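From: Safta Pîrvu
To: Rillgate parts-list
Subject: Re: [rillgate-parts] Return freight and the minimum order

Dell wrote:

> Two things before I send in the March order. First, is the
> minimum still 1,000 dollars per shipment, or did that go up with
> the new carrier? The sheet on the list page has the old number.
> Second, I have a box of cores going back to Overgaard and the
> form wants a pallet weight. I don't have a pallet. Do I leave it
> blank or put the box weight in?
>
> Also, does anyone split shipments with the Ruvelthorpe shops
> anymore? I'd be up for it if the paperwork isn't too bad.

The minimum went up. It is now 1,125 per shipment, before tax. Core charges do not count toward it, which caught two shops last month. If your order comes in under that, Trukard adds a small-order fee, and it shows up on the second invoice and not the first. I'll fix the sheet this week.

On the form, put the box weight in the pallet line and write "loose carton" in the notes. If you leave the line blank, the form goes through but the pickup never gets booked. Mine sat for 13 days that way before I called.

Pack the cores dry, drain the calipers, and tape the old part number to the outside of each box. Overgaard will take mixed boxes as long as there is a list inside. Pads are not cores and they will not credit them, so please stop sending them back. 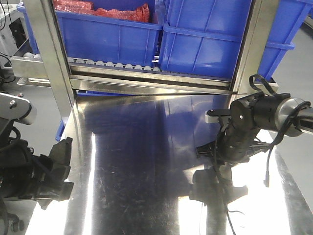
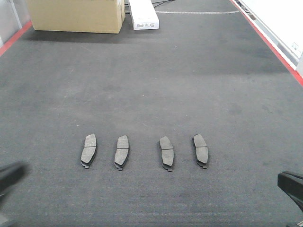
Blue bins on the rollers (first), brake pads on the carpet (second)

On splitting with Ruvelthorpe: yes, we still do it. Three of us went in together last time and the total was 1,925, so everyone cleared the minimum without ordering things they didn't need. One shop places the order and pays. The others pay that shop back. Trukard will not bill separately and I have given up asking.

The paperwork is one extra page. You need the name of whoever is picking up, and a phone number that gets answered in the morning. The truck usually gets to Ruvelthorpe before 9 a.m. and the driver won't wait long.

If you want in on the next one, send me your part numbers off list. Please use the full numbers with the suffix. I had to guess on a set of wheel bearings last time and guessed wrong, and the restocking charge came out of my end.

Safta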